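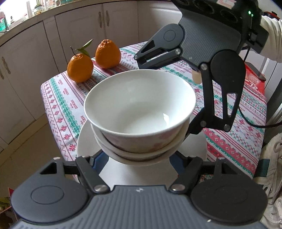

Fondard Handheld Gripper Pair

I built the Fondard pair for people who need to collect a lot of two-handed examples and don't want to haul a robot into somebody's kitchen to do it. You hold one gripper in each hand and do the chore yourself — stack the bowls, clear the plates, whatever your model needs to learn — and every run gets saved as one demonstration.

What comes in the box: 2 grippers with black articulated fingers, 2 cables, a small case and 3 spare finger tips. The ribbed gray bodies look a bit chunky, I know, but you get used to them fast!

I do most of my own testing on dishes, because glossy bowls nested on a plate are a pain to grip and I'd like to find the problems before you do. My Walstead kitchen set is up to 2877 runs now, and 1409 of those are plain table clearing. It's a free download if you buy a pair (just ask in your order note).

A few things I get asked a lot. Yes, you can buy a single gripper. Yes, it works with the Dobos recorder, but you'll want firmware 3 or later. No, I don't make a left-handed version — both grippers are the same, so swap them any way you like.

Orders go out from my shop in Furnberg. The next batch ships in October, and spare tips are in stock now.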